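Finishing a secondhand table: oil or poly?

fitonfan
Joined: August

Bought a wood table off a guy in Pronthorpe for $97 and sanded it back over the long weekend. Now I have to put something on it and everybody I ask has a religion. My wife wants polyurethane. My father-in-law wants oil, and he wants to be there when I do it, which is a vote for polyurethane.

rprantl
Oil. You can fix oil. Poly looks great until the first deep scratch and then you're sanding the whole top again.

Duan_Dave
Remo has been saying this since the site had a guestbook. I put three coats of poly on ours when the kids were small, and it has survived glitter glue. Show me the oil that does that.

rprantl
I can show you a table that doesn't look like a bowling lane.

lcai53
Both fine, depends who's using it. What grit did you stop at? If you went to 400 the oil will barely soak in and you'll be back here complaining.

fitonfan
I stopped at 400. I thought more was better. The package had a picture of a very happy man on it.

lcai53
Go back over it with something coarser, 180 if you have it. Wipe it down, let it dry overnight, thin coat, wipe off the extra after fifteen minutes. And lay the oily rags out flat outside. Do not ball them up in a bucket in the garage.

Duan_Dave
See, poly people don't have to have the rag talk.

rprantl
Poly people have the brush bristle talk. And the dust talk. And the bubble talk.

Duan_Dave
One bubble. You saw one bubble, at my house, as a guest.

sallden_sue
Hardwax oil here, so I assume you'll both be mad at me. Two coats, and it cost more than the table did. Water beads up fine but red wine got me inside a week. The color is what sold me, it brings the brown up nice and warm. Here's a wooden top:

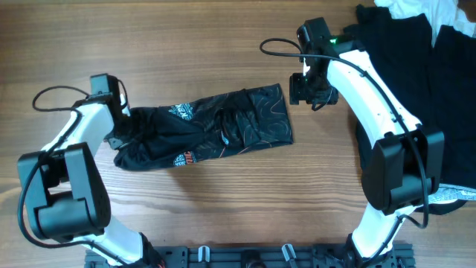
I'd still do a test patch on the underside first, whatever you pick. Mine went darker than the sample card at the store, and the store was not interested in hearing about it.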